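Kinora Forums > Arms and Grippers > Faults and Safety
Thread: Gripper releases cable mid-lift, controller still reports "held"

trullmont_bench
Two-finger gripper on a Trullmont arm, cable sorting task. The arm closes on a cable, lifts, starts the lateral move, and somewhere in that move the cable drops out. The controller reports "held" the whole way and the arm carries on to the bin with nothing in it. It failed on 30 of the last 64 cycles. Force setting is 32 percent. Firmware was updated in September and I did not see this before, but I was also running stiffer cable then.

asholm_tech
What decides "held" on your setup? Motor current or finger position?

trullmont_bench
Position. If the fingers stop short of fully closed, it calls that a grasp.

asholm_tech
Then I would start there. A thin cable leaves the fingers almost closed anyway. If your threshold is inside the backlash you will get "held" on an empty gripper. Firmware has nothing to do with it.

relay_525
Disagree on the firmware. The September release changed the default closing speed on ours, and a fast close bounces. Check it before you rule it out. Can you post wrist views?

trullmont_bench
Wrist camera, same table:

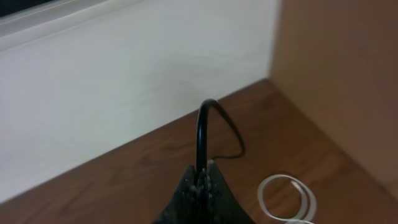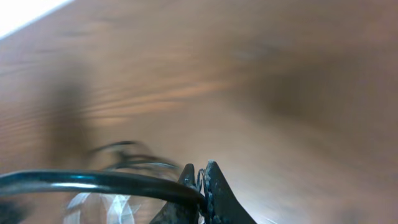 Closing speed is at the old value, I set it by hand after the update. What I can't settle is whether the drop begins at the fingertips or in the part of the cable that isn't being held. In the first view the black cable stands up out of the jaws, bends over and comes back down to the table behind the right finger, so the gripper only has hold of one short section. Any drag from the rest of it acts on that section during the lateral move.

asholm_tech
The grip is also near the tips. Studs on the inner faces don't help much if the cable sits above most of them. Go lower on the approach and see if the count changes.

relay_525
Going lower puts the fingertips closer to the table. We chipped a pair that way. I'd raise the force first.

asholm_tech
Raising force on a cable with a false "held" signal just hides the fault. It will also crush the jacket sooner or later.

hồ_controls
The second view is the one I'd worry about. There's a thin wire curled up in the gap between the fingertips, and more thin strands above the thick cable. If the fingers stop on the thin wire, the position check passes and the thick cable may have very little clamping on it. It's blurred, so I wouldn't swear to which part is carrying the load.

trullmont_bench
That would fit. I had been logging those as normal grasps.

hồ_controls
Add a second check after the lift, before the lateral move: read position again and compare. If it has changed by more than your backlash, stop the arm. And stop it in place — don't let it return home with a cable trailing. Ours pulled a power supply off the bench doing that.

relay_525
Agree on stopping in place. I still want to see a run with the old firmware.

trullmont_bench
Second check is in. First run after the change: two stops, both with the fingers closed further than at the grasp. Force is still at 32 percent. I'll roll the firmware back for one batch and post the log.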